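Shape blocks, a maple board and the long month of June

When we moved to Studdale I promised to myself that I will not buy more toys until the boxes are opened. I kept this promise for a good part of the winter. Then my son turned two, the boxes were still not opened, and I found myself in the second-hand shop in Brandedon with a plastic bag of shape blocks in my hand.

I want to write about these blocks because several readers asked what we use at home for quiet play, and because the answer became longer than a comment. English is my third language and I write slowly, so please have patience with me.

The bag had no lid, no bucket and no box with holes. This is the usual fate of a shape sorter. The bucket goes first, somebody uses it for pegs or for sand, and the blocks continue their life alone. The lady in the shop wanted to give me a discount for it. I took the discount, but in fact I was looking for blocks without the bucket. We had a bucket before, in the old flat, and my son was interested only in the lid. He took it off, he put it on, and if it did not close he was angry with it. The blocks he did not touch.

Without a bucket, they are simply small solid things which you can hold. I think this is enough for a child of this age. It was enough also for me. I have sorted them in the evening while listening to the radio, more often than I would like to say.

The second part of our quiet play is the board. I was raised in a house where you rolled dough on a big wooden board, and the same board was for homework, for ironing a collar in a hurry, and for cards on Sunday afternoon when it was raining. So for me a board is a kind of furniture. You put it on the table and the table becomes another place. I wanted my son to have this also, but with lower expectations about the dough.

Our own board came from a small workshop in Flurnden, where they sell the pieces that did not become kitchen counters. It cost 35, and I carried it on the bus, with the long side between my knees, for 41 minutes. I know the minutes because the bus has a screen and there was nothing else to look at – my view was mostly the board.

I learned some things about wooden boards that I did not know before. The first is that a board glued from strips moves less than a board from one piece. In our kitchen, with the steam and the old window, this is important. The second is that the color changes. Ours was almost white when I brought it, and now it is more like weak tea with milk. The third is that oil needs much more time than the bottle says. I put a thin layer in the evening, I wiped it after the supper dishes were done, and in the morning it was still a little sticky. Now I leave it a full day and a night, standing against the wall with a newspaper under it.

The stripes were a surprise in a good way. When the maple is glued in strips, each strip has its own tone, and you get pale bands and darker bands without any paint. Bright toys look very nice on such a background. On our tablecloth, with the flowers, the same blocks disappear and the child loses interest.

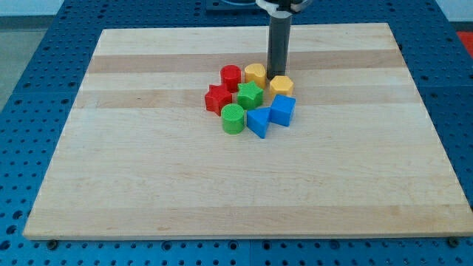 Do the blocks need to be sorted by color or by shape first?

By color, in my opinion. A small child sees that two things are red long before he cares that one of them is a cylinder. Shape can wait some months, and it usually arrives alone, when the child tries to make a tower and notices which pieces help and which do not.

With colors we started with only one pair. I put a pair of blocks of the same color on the board and I said the name of the color in my language, and my husband said it in English, and that was the complete game. After some days I added a second pair. If I gave him everything on the first day, he pushed it all to the floor with his arm, like a person cleaning snow from a car.

I should say also something about the surface of the blocks. It matters more than I expected. The smooth ones we had before were slipping from his hands, especially after banana. Blocks with a fine texture are easier to hold, and he likes to scratch them with his nail and listen to the sound. The bad side is the washing. The dirt goes into the small lines and a cloth does not take it out. I use an old toothbrush and warm water with a drop of dish soap, then I rinse them in a colander and leave them on a towel. I do not put them in the dishwasher. I did it once with another toy and I will not write here what happened with the toy, or with the filter.

The heart is the favorite. I thought it would be the cylinder, since it rolls, but no. The heart goes to bed, the heart goes to the bath, and in June the heart was lost for nearly the whole month. I looked under the sofa, in the washing machine, in the pocket of every coat. I wrote a message to my mother-in-law to look in her car. My son accepted a round potato as replacement and he was calm, I was the one who was not calm. Finally it was in the rubber boot, the left one, which we do not use when the weather is dry. If you lose something in a house with a small child, look in the boots.

Another question that comes often is about storage. We use a cotton bag with a string, from the Esposito bakery, where they put the bread in it if you buy the big loaf. It is the correct size and it can be washed. A box is more beautiful on the shelf, I agree, but with the bag there is the pleasure of putting the hand inside and guessing. I play this too. The hexagon I always find at once. A star I confuse with a flower, if both are in the bag.

For the board I have no good place. It stands behind the kitchen door and falls when somebody opens it too fast. My husband wants to make two hooks. He wants this since spring.

Some small notes, for those who would like to try the same thing:

Choose a board which is heavier than you think is comfortable. A light board slides on the table when the child leans on it, and then everything slides. If yours is already light, a damp kitchen towel under it helps.

Sand the edges, also if they look smooth. I went over ours with fine paper, number 2000, which my neighbor said is for cars and not for wood. It made the edges very soft, but it took me two evenings, and a rougher paper before it would have saved one of them.

Check the size of each block before you give it. What is fine for a child of four can be too small for a child who still tastes everything. Second-hand bags are often mixed from several sets, and in ours I found also a marble and a button, so please empty the bag completely on the table at home.

Do not correct too much. I write this for myself more than for you. When he puts the green one next to the blue one and says a word which means both, I feel the correction already in my mouth. I am learning to drink my coffee instead.

This week it rains again in Studdale and the board is on the table from the morning. The boxes from the moving are still in the hall, by the way. One of them is now a garage for the hexagon. I will write next time about the dough, which we finally tried, and about the carpet.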